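Print this article
E-mail this article

Teaching arms to sort, and to stop

When Paraskevi Kontogiannis started work on what became the Petura method, she wanted a robot arm to know when to give up on a grasp. Most of the papers she was reading measured how often an arm picked something up. She wanted to know what it did in the second before a bad pick.

"You watch an arm go after a lid and you can see the lid is going to slide," she says. "The arm has the same view you do. It keeps closing anyway."

Kontogiannis leads the manipulation group at Venckus, where the task has stayed much the same through the project. An arm takes lab-type plastic items and moves them between perforated baskets and a serving tray. A camera at the wrist records each attempt, and the method is trained on those views.

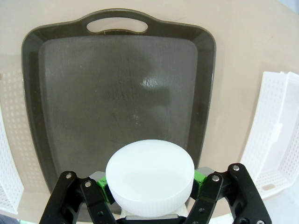 Vol. 6, No. 25

Round, flat-topped pieces with a short side wall gave the group trouble early on. The fingers have to meet the wall on both sides at close to the same height, and there isn't much wall to meet. Kontogiannis says the first version of the model treated these pieces like bottles and came in too high.

"A bottle forgives you," she says. "You can be off by quite a bit and still have something between the pads. With a flat piece you either have the edge or you don't."

The group's answer was to label the approach as well as the result. People reviewing the recordings marked the point at which they would have called off each attempt, if they would have called it off at all. The set used for the main result has 1379 attempts. Of those, 69 were left out after reviewers could not agree on where the mark should go.

Kontogiannis does not think the excluded attempts should be forgotten. "Those are the interesting ones," she says. "Two people who do this all day look at the same recording and one says stop and the other says go on. I don't know what the right label is. We put them in a separate file and we report them."

With the marks added, the arm learned to back off and try again from another angle. The gain was largest on the flat pieces and small on anything with a neck. In the Brivholm trials, run on a second setup with a different table height, the gain held for flat pieces but almost vanished for flasks.

Asked why, she says she has a guess and no proof. Flasks lying down can be held by the neck or the body, and reviewers had their own habits about which they preferred. Some would mark a neck approach as a mistake when the arm would have managed it fine.
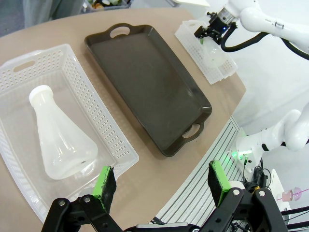 A flask on its side in the large basket, with the gripper open in front of it.

The next round will have reviewers mark neck and body approaches separately. Her co-workers at Besten have also asked for attempts with two arms over the same table, where one may block the other's path. Kontogiannis is cautious about that.

"With one arm, stopping costs you a few seconds," she says. "With two, if one stops in the wrong place, the other one has a problem. We haven't worked out how to label that."

She expects the new labeling to begin in October. The reviewing guide is being rewritten first, and she says that is the part that takes the longest. The old guide had one line on when to mark a stop, and every reviewer read it differently.

Print this article
E-mail this article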